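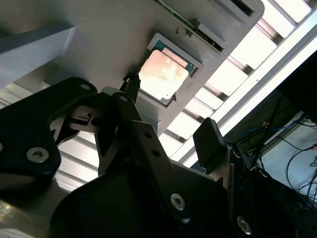 Processor seated in its pocket, corner notch at lower right.

Desdale Home Computing list
Saturday, June 1, 2019
Subject: Re: Is it worth fixing up an old desktop?

> Hi all, long time reader, first time poster. I have a Grutix tower that
> lives under the desk in the spare room and it has gotten so slow I can
> make toast while it opens my email. My son-in-law says throw it out and
> buy a laptop. The shop on the corner quoted me $145 for a "tune-up" and
> couldn't tell me what was in it. I mostly do email, photos, the family
> tree and a little bit of banking. Is it worth putting money into, or am
> I being sentimental? Also the fan is loud.

Welcome! And no, you're not being sentimental, or at least no more than the rest of us. I'm typing this on a Grutix that was already secondhand when I got it, and I do pretty much the same things you do, family tree included (my mother's side goes back to a miller who apparently couldn't spell his own name the same way twice).

First off, please don't pay for the tune-up. If they can't tell you what's in it, my guess is that you'd get a cleanup program run and a squirt of canned air, and you can do both at your own kitchen table. Keep that money in your pocket for now.

What you want to know is how much memory you have and whether the drive is the old spinning kind. Mine came with 2 GB of memory and a spinning drive that sounded like somebody eating cereal. I went to 6 GB and swapped in a solid state drive, and I paid $119 for the lot, counting the little bracket and the cable I bought twice by mistake. It was a different computer afterward. I used to turn it on and go get the paper. Now I sit down and it's waiting for me, which took some getting used to!

If you can only do one of those, do the drive. I did the memory first and was a bit let down – it helped when I had a lot of photos open but the thing still took forever to start. Your mileage may vary, as they say, and somebody here will surely tell you the opposite.

The fan. Mine was loud too, and it was dust, a whole gray sweater's worth. Unplug everything, hold the power button down for a few seconds, take the side off and carry it outdoors if the weather is nice. Short bursts with the air can, and hold the fan still with a finger so it doesn't spin like crazy. If it's still loud after that, the paste between the processor and its cooler may have dried out. I put that job off for a year out of pure nerves. You take the cooler off, wipe the old stuff away with rubbing alcohol and a coffee filter, put on a dab the size of a pea and screw it back down evenly. If the processor ever does come out, the corner mark is how you know which way it goes back. Don't force it, don't touch the underside, and do it in the daytime when you can see what you're doing.

BEFORE any of this, copy your photos and that family tree onto something else. Two somethings if you can. I lost most of a September's worth of scanning once by assuming a drive would hang on one more weekend, and I had to go back to the library and sit at that awful microfilm reader all over again. For the tree, export it as a GEDCOM file as well as saving it in whatever program you use. I use Plurnach and like it fine, but I don't trust any program to be around forever.

As for the banking, I would check which version of Windows you have. If it's 7, the free updates stop in January, so you'd want to move to 10 before then. Doing that at the same time as the new drive saves you doing everything twice.

Son-in-laws mean well. A laptop is nice for the couch but I can't stand those flat keyboards, and the screens are murder on my neck. If you did want one later you could still keep the tower for the scanner.

Write back with the model number off the sticker (usually on the back or the side, and bring a flashlight) and I'll look up what kind of memory it takes. Guessing at that is how I ended up with two sticks that don't fit anything I own. They're in a drawer if anybody wants them.

Oh, and for whoever was asking last week about the swap table, yes, we're still on, same place, and we're getting lunch at Thái afterward. I'll bring the box of cables.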